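Trenel Track
Marker-cube pose tracking for hand-held grippers

Software > Capture and tooling > Trenel Track

Overview

Trenel Track turns head-camera video of hand-held grippers into pose trajectories a policy can be trained on. It finds the printed faces of the marker cube on each gripper, solves for the cube pose, applies the cube-to-jaw offset from your calibration file and writes one trajectory per hand. It runs offline on recorded video or live on the capture machine, with the same solver in both cases.

The package is used with Cikell, our episode store, but doesn't depend on it. Output can go to plain files.

What it does

Detection. Every visible face of a cube is used in one joint solve. When a single face is left in view, the solver keeps both candidate orientations open and picks between them once a second face appears or the motion model rules one out. Frames settled this way are flagged in the output.

Left and right. Each cube carries its own set of marker IDs, so hands can cross without the tracks swapping. IDs are assigned in the rig file. Two cubes sharing an ID will stop the run with an error at load time.

Occlusion. Doors, cabinet edges and the operator's own forearms hide cubes all the time in household work. Gaps of up to 8 frames are filled by interpolation and marked as filled. Longer gaps are left empty. The limit can be changed per project, though we advise against raising it for tasks with contact.

Jaw opening. Read from the gripper encoder if there is one, or estimated from the image if there isn't. The two sources are stored in separate fields and never mixed.

Head motion. Cube poses are solved in the camera frame and then moved to a fixed room frame using the head camera track. You can supply your own track or use the built-in one. Plain white walls and glossy floors give the built-in tracker little to hold on to – check the drift plot before accepting a session.

Review tool

Trenel Track ships with a desktop viewer. It plays the video with the solved axes drawn over each cube and a strip along the bottom showing detected, filled and empty frames for each hand. Keys: J and L step one frame, K plays or pauses, X rejects the episode, N jumps to the next flagged frame. Rejections are written to a side file and the source video is never altered.

Batch mode checks a folder and prints a table of episodes below your threshold. The Pongsiri household set, 1,571 episodes of wiping, opening and putting away, was passed through batch mode before release, and the rig file used for it is included in the download as a starting point.

Requirements

Operating system: Linux, 64-bit
Camera: any global or rolling shutter camera with a lens calibration; wide-angle models supported
Cubes: printed from the supplied sheet, matt stock only
Live mode: wired connection to the capture machine
Disk: 500 GB free recommended for a working project
Licence: per capture machine, floating licences on request

Output

Per-hand pose with timestamp
Jaw opening, measured or estimated
Frame status (detected, filled, empty, ambiguous)
Reprojection error per face
Calibration hash

Timestamps come from the camera clock. A timer display in view can be used as a rough check on the offset between two recordings, but it isn't read by the software.

Known limits

Strong glare on a cube face will drop that face. Cubes with bent or lifting corners give a steady offset that looks like a calibration fault; reprint before recalibrating. The tracker reports where the gripper is and has no model of cloth, so whether a fold is held has to be labelled separately. 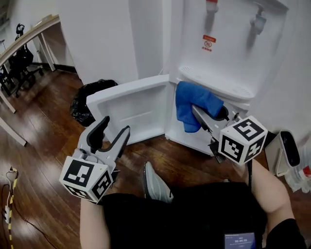 How often should the cube-to-jaw offset be calibrated?

Once per gripper when the cube is fitted, and again whenever the cube has been removed, replaced or knocked. The routine takes 100 frames with the jaws closed on the calibration pin and prints the residual at the end.

Changes in the October release

Rig files can now include other rig files. The viewer remembers the last folder. A fault that reversed the sign of the jaw estimate on left-hand grippers has been fixed; affected episodes can be re-run from video without recalibration.

Support

Technical questions: Intan Liem, tracking software
Licences and quotations: Beverley Tautahi, Plaltham office
Please attach the rig file and the run log to any fault report.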